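4. Seasonal Storage and Loss of Loft in Household Down Garments

4.1 Background and aim

Down garments are bought for their warmth, and their warmth depends on the air held between the clusters of fill. A jacket that has lost loft may look almost the same on a hanger as it did when new, yet it will insulate poorly. Earlier sections of this paper dealt with washing and drying. The present section turns to the months when the garment is not worn at all, which in most homes make up the larger part of the year.

Advice on off-season storage is easy to find and often contradictory. Care labels tend to stop at washing temperature and dryer setting. Retail leaflets recommend hanging, flat storage or a breathable bag, usually without saying how long the garment may be kept that way. Vacuum bags are sold for the same purpose and are popular in small apartments. Our aim was to learn what households do in practice, and to relate those habits to the condition of the garment when it is taken out again in the fall.

4.2 Household survey

The survey was carried out in two towns, Drilleck and Jutelitz, which have similar winters but different housing. Most homes in Drilleck are detached and have an attic or a dry basement. Jutelitz is made up mainly of apartment blocks, and closet space is limited. A total of 629 households returned a usable form. Each was asked to report on one down jacket or coat in regular winter use, chosen by the household itself.

The form covered the age of the garment, the way it was stored, whether it was cleaned before storage, and any treatment given to it afterward. Respondents were also asked to rate its thickness against their memory of it as new. We treat that rating with caution. Memory of a garment's thickness is poor, and several respondents noted that they had bought the item second-hand.

Compression was the more common method in Jutelitz, either in vacuum bags or under other bedding in a drawer. In Drilleck, hanging was more common, frequently in an attic closet. Few respondents in either town stored the garment flat and uncovered. Cleaning before storage was less frequent than we had expected, and the reason most often given was the cost of professional cleaning.

4.3 Loft measurements

From the survey group, 30 households agreed to lend their garment for measurement in September, before the first cold weather. The garments were collected at the Tresbridge textile laboratory and left unfolded in a conditioned room until the next day. Thickness was then read under a light plate at 6 marked points on each garment, 5 on the body and one on the left sleeve. The same points were read again after a low-heat tumble cycle with dryer balls.

The readings were compared within each garment only. We did not compare one jacket with another, as the original fill weight was known for very few of them. Shell fabric, channel width and the share of feather in the fill all affect thickness, and none of these could be held constant in a sample drawn from private homes.

Garments that had been kept compressed gave the lowest first readings, as would be expected. After tumbling, most of them recovered well. The exceptions were garments that had been put away without cleaning, where the fill near the collar and cuffs remained matted. Body oils are the likely cause, and this agrees with what professional cleaners told us in interviews. Hung garments showed a different pattern. Their upper channels were thin and their lower channels full, mostly in designs with long vertical stitching, where the fill has more room to shift downward than it does in short horizontal baffles.

4.4 Handling after storage

The way a garment is handled in the first days after storage appears to matter as much as the storage method. Many respondents reported wearing the jacket straight from the bag. Others shook it out and hung it outdoors, or gave it a day or two laid out on a bed or a drying rack. We favor the last of these for garments with vertical channels – the fill can then be worked back toward the shoulders by hand before the jacket is worn. Fastenings should be left open, or partly open, so that the fabric along the front is not held under tension. 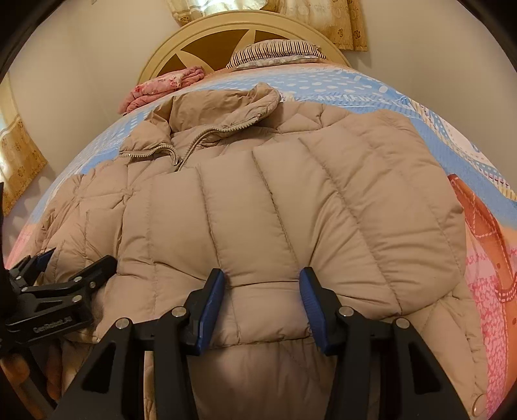

Figure 4. Quilted down jacket with vertical channels, laid face-up on a bed with the zipper partly open.

Shallow creases in the shell were present on nearly every garment that had been folded. They had little bearing on the thickness readings and, in most cases, softened during the tumble cycle. Deep creases across a seam were of more concern, and on older coats we found small leaks of fill along the stitching at such folds. Households that use a drawer or a bag can limit this by rolling the garment loosely from the hem.

A separate question is how often the tumble cycle may be repeated. The Baptiste wear trial, described in Section 3, found no clear damage to the fill from repeated low-heat drying, but it did record dulling of the shell fabric. We therefore suggest one cycle at the end of storage, with further cycles only where the fill has visibly clumped.

4.5 Limits of the findings

The sample was small and the owners chose which garment to lend, so badly worn items are probably underrepresented. Storage conditions were reported by the households and were not checked. Humidity in attics and basements, in particular, was unknown to us and may account for part of the difference between the two towns. A longer study would need to follow the same garments over several summers – ideally from the time of purchase, with the fill weight recorded at the start.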